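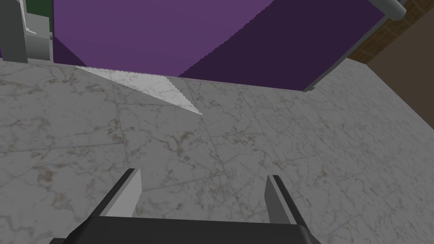

Barómetro de Aprobación Municipal de Drorkenlow
Ficha de datos y LÉEME

Imprimir | Enviar por correo electrónico
Última actualización: mayo

El presente conjunto reúne las respuestas individuales al barómetro de aprobación del gobierno municipal de Drorkenlow, encargado por el Instituto Hunance y realizado por la empresa Enache en 2 oleadas. Contiene 3153 entrevistas válidas a personas con derecho a voto. Otras 347 fueron excluidas por quedar incompletas y no se distribuyen.

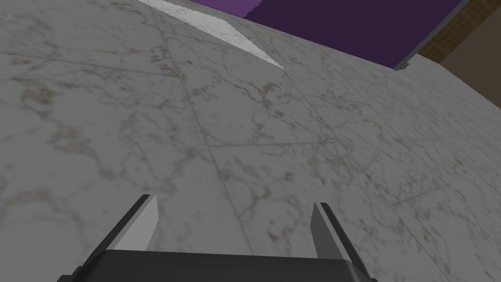

Solado de mármol claro en losas grandes. Imagen simulada.

Archivos
respuestas.csv — una fila por entrevista
variables.csv — nombre, texto de la pregunta y códigos
ponderacion.csv — pesos por edad, sexo y distrito

Variables principales
aprob: valoración de la gestión del alcalde, de 1 (muy mala) a 5 (muy buena)
voto_rec: recuerdo de voto en las últimas elecciones municipales
int_voto: intención de voto declarada
El código 99 corresponde a «no sabe / no contesta» en todas las preguntas.

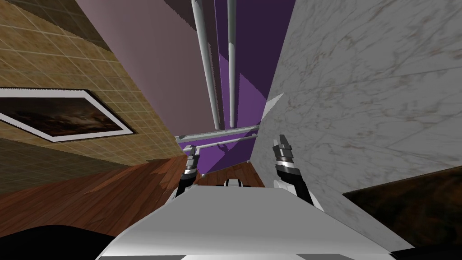

Pared de azulejo pequeño y suelo de madera rojiza. Imagen simulada.

Limitaciones
La segunda oleada coincidió con el debate del presupuesto, por lo que la comparación directa entre oleadas exige cautela. El distrito de Geltum está infrarrepresentado entre los menores de 30 años — los pesos corrigen el desajuste solo en parte.
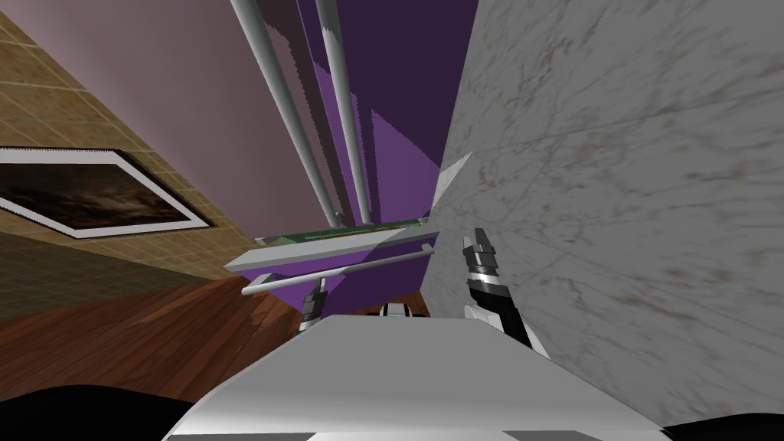 Tampoco se recomienda estimar resultados por sección censal, pues la muestra no fue diseñada con ese fin.

Condiciones de uso
Se autoriza la reutilización con fines no comerciales, citando a Hunance como titular de los datos. Queda prohibido todo intento de reidentificar a las personas entrevistadas.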